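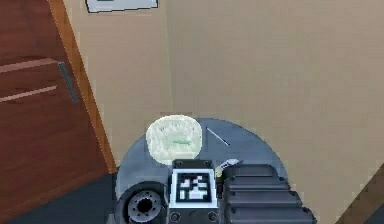
A pale green dish on a dark round table.

I had meant to ask Ilgın Akbulut about her cookbook. We got there in the end, but the first forty minutes went on bread, her knees, the price of parking in Loltdale, and whether I was ever going to finish my tea. She's that kind of person to talk to (I drank the tea).

Ilgın runs Besora, the little supper club above the old shoe shop, and if you've tried to get a seat lately you know how that goes. When I stopped by on 25th February the waiting list stood at 527 names, which she told me with her hands over her face.

"It's awful! I feel like I owe every one of them a letter," she said. "I can feed 53 people a week. Do the math. I did it once and had to go lie down."

She didn't start out cooking for strangers. She did payroll at Rezende for years, good steady work, and she says she liked it fine. Then a coworker asked her to do the food for a retirement party, and somebody at that party asked her to do a christening, and by December she was peeling eggplants until one in the morning and adding up other people's overtime at eight.

"My sister said pick one," she told me. "So I picked the one where I'm on my feet all day and I make less money. She meant the other one!"

I asked what people get wrong about cooking vegetables, because her bean dishes are the thing everybody brings up, and she was off before I'd finished the question.

"They're scared of oil and they're scared of time. My grandmother cooked green beans for over an hour. Tomato, onion, plenty of olive oil, a pinch of sugar, lid on. If you gave her a bean that squeaked she'd ask if you were mad at her." She eats hers at room temperature, the day after, with bread and a spoonful of yogurt on the side. I tried it at home that same week and I'm sorry to say I ate the entire pot standing up at the counter.

The book, then. It's called Dralitz, after the street she lived on when her kids were small, and it began as a shoebox of index cards. There were 720 of them when she tipped the box out, plenty of them the same lentil soup written down in different moods. She got it down to 126 recipes, and she's still upset about some of the ones that went.

"There was a pickled pepper I loved. My editor made it and said it was very strong. Well, yes! It's a pickled pepper!"

What I liked best, flipping through the proofs at her kitchen table, were the notes in the margins. One says to go easy on the mint. Another, next to a rice pudding, just says "not for Tuncay," and she wouldn't tell me who Tuncay was no matter how I asked.

She has no plans to get bigger. A man came by with an offer on the space downstairs and she sent him home with stuffed peppers. What she'd like, she says, is a proper vent hood and a few more mornings off, and maybe to teach a class or two if she can find people who don't mind being bossed around.

"I'm nice about it," she said. Then she took the knife out of my hand and showed me how to cut an onion.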